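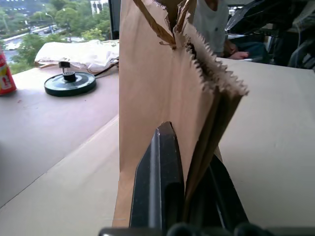 The Residents' Handbook of Keogh House ran to forty-six pages, of which 2 concerned paper bags. Áine Gallagher had written both of them. She considered them the clearest pages in the book.

Section 5 provided that any article left behind by a departing resident was to be placed in a brown paper bag with handles, that the bag was to be labelled with the flat number, and that the bag was to be held at the front office until the end of the following month. Section 5 did not provide for a resident who had left nothing but the bag.

"It was on the table in Flat 253," said Clodagh Coughlan, who had been with the office since January and still knocked before entering it. "The bag was standing up by itself. I looked in the cupboards as well."

"And the contents?"

"I didn't like to look, Mrs. Gallagher. It isn't labelled."

Mrs. Gallagher put down her pen. The departing resident was a Mr. Miklós Magyar, who had occupied the flat for eleven years without once appearing in the correspondence file. He had paid on the first of the month. He had returned his keys in an envelope, and on the envelope he had written the word "Keys."

The two women went up together at a quarter past four. The table had been pulled close to the window, and the late light came in over the trees and the road. Mrs. Gallagher noted the bag. It was of the ordinary grocer's kind, its top edge cut in small teeth, its handles of twisted paper. She noted also that somebody had laid out a sheet of cardboard so as not to mark the surface, and she approved of this.

"The Handbook requires that the contents be listed in the presence of a second member of staff," she said. "You are the second member of staff."

Clodagh took out the form.

The first article was a ball of string. The second was a tea towel, ironed and folded in quarters. The third was a receipt from Havotari, the hardware shop on the corner, for one tin of hinge oil. Beneath these lay an envelope addressed to The Office, and Mrs. Gallagher, who was The Office, opened it standing.

Mr. Magyar wished to advise that the door of the laundry room had squeaked for several years, that he had not wanted to trouble anyone about it, and that he had attended to it on his last morning. The string belonged to Miss Cortés on the second floor. The towel was from the common kitchen and had been washed. The bag was a good one and could be used again.

"How should I enter the letter?" Clodagh asked.

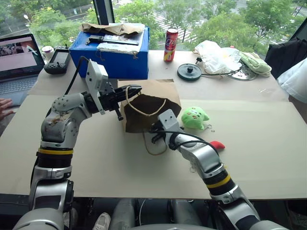
Can a paper bag with handles be used again for another resident's belongings?

It may be, provided that the bottom is sound, both handles are firmly attached and the previous label has been removed.

Such was the wording of the Handbook, and Clodagh read it aloud from her own copy while Mrs. Gallagher tested the handles, first the one and then the other. They held.

"Enter it as correspondence," said Mrs. Gallagher. "One page. No reply requested."

She returned the string to the bag, to be carried down to Perla Cortés, and put the towel over her arm. On the way to the stairs she stopped at the laundry room. She opened the door as far as it would go and closed it again, and then, although the form made no provision for it, she did so a second time.

"Should there be a forwarding address?" said Clodagh.

"There is one on file," said Mrs. Gallagher. "Bring me some of the good paper, please, and an envelope."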